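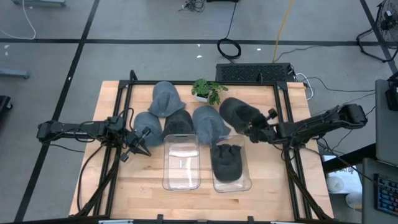

Unit 5: Who Is Holding What, and Since When
Course notes, Manipulation Software
Gizella Kerekes

Read this before the lab. Reading it during the lab is traditional and goes badly.

Last unit we had a planner that could get a gripper from one pose to another without hitting the table. Most of you now believe that sorting soft goods is a matter of calling it repeatedly. This unit is about the software that sits above the planner and keeps that belief from costing you an arm.

5.1 The state you think you have

The task file says: caps go in bins by color, gray in one, dark in the other. In Clomum (our task layer) each cap gets a record with a color, a location and a holder. The location can be TABLE, BIN_LEFT, BIN_RIGHT or IN_HAND. There is a fifth value, UNKNOWN, which students delete in the first hour because it makes the code ugly. Put it back. You will need it more than the other four.

A cap record changes for one of two reasons. Either perception saw something, or an action finished and told you what it had done. These two sources disagree all the time. When they do, Clomum keeps both and marks the record stale, and it's your policy code that has to decide who gets believed. The default policy believes whoever spoke last, on the same principle as a family dinner.

5.2 The wrist view is not a small head view

The head camera gives you the layout. The wrist camera gives you whatever is next to the fingers, plus a great deal of finger. If you run the head segmentation model on a wrist stream it will return masks, because returning masks is its job, and some of them will be the gripper.
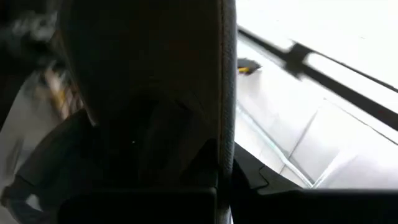 So mask the gripper out first. Dekker ships with a static mask per wrist, and a static mask is fine as long as the fingers don't move. They do, so you index the mask by finger opening. We use 16 openings and take the nearest one. Interpolating between masks was tried in May by a group who wanted extra credit. They got the credit and a worse mask.

Two more things about wrist images. Exposure is set for the whole picture, so a dark finger filling one side can leave the other side washed out. And anything passing quickly is smeared, so throw away detections while the joint speed is above the threshold in the config. Do not raise the threshold to get more detections. You will get more detections.

5.3 Grasp checks on cloth

A rigid block tells you it has been grasped: the fingers stop early. Cloth tells you very little. One thin layer between the fingers reads almost the same as nothing at all, and a thick bunch reads like a block you didn't order.

Use three signals and require two of them: finger opening at rest, motor current during the close, and a head camera check that something of the right color moved up with the gripper. The third is the slow one. Run it during the lift, not after it. If you wait until the lift is done you have spent your time budget admiring the robot.

Cloth also hangs. The collision model for a held item starts as a box around the fingers, and the part dangling below the box is, as far as the planner knows, air. Set hang_length from the side camera before planning any move that crosses a bin rim.
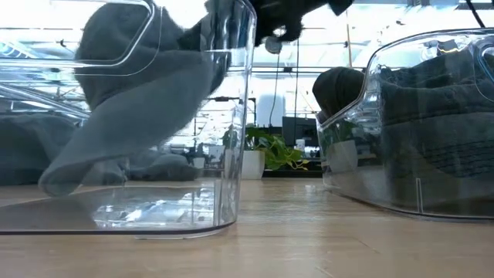

Fig. 5.3. Gray cloth held at its upper end, with a fold still hanging low in the bin. Side camera.

5.4 Two arms, one table

Buvgate handles the locks. A bin is a region, a region has one lock, and an arm must hold the lock before its gripper goes inside the rim. Release it when the gripper and whatever hangs from it are both clear. Last term 14 submissions released on gripper position alone.

Never take two locks in an order that depends on which arm you are. Look up deadlock if this sentence seems harmless.

For the lab: starter code is on Skillosbridge under unit5. Replay log 77 is the one you'll be graded on. Passing it by checking for the log number has been done already, and I do look.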